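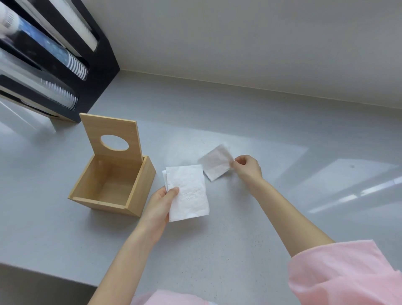

Ask Kurniawati Govindasamy how the Kanport Community Choir began and she laughs before she gets a word out. Twelve years ago she booked the upstairs room at the Esley for one evening of sea songs, and expected her sisters. The room filled, so she booked it again! These days the choir has 116 singers, and its spring concert in January's old grain hall (everyone calls it that, after the family who built it) sold all 300 seats. Rehearsals run for two hours with a break in the middle, and the break matters as much as the singing. There's a black rack of disposable cups on the grey counter – white ones, clear ones and dark blue ones with white dots – and by half past eight the altos are deep in an argument over breathing.

The music is what keeps people coming, though. Faizal Teoh, the choir's arranger, writes nearly everything himself, and he writes for the voices he has. His Floketti is a wonderful thing, nine minutes long, with the basses holding one low note while the sopranos chatter away over the top like starlings. "I wanted it to sound like a market just before closing," he says.

I heard it from the back row on a Thursday night and had goosebumps by the second page. Adi Entili, a tenor who joined without being able to read a note, took the solo with his eyes shut.

Next comes a new piece with Hui-mei Huang on cello, built from lullabies that the singers' own grandparents knew. Faizal has collected 80 so far, and he's still asking for more.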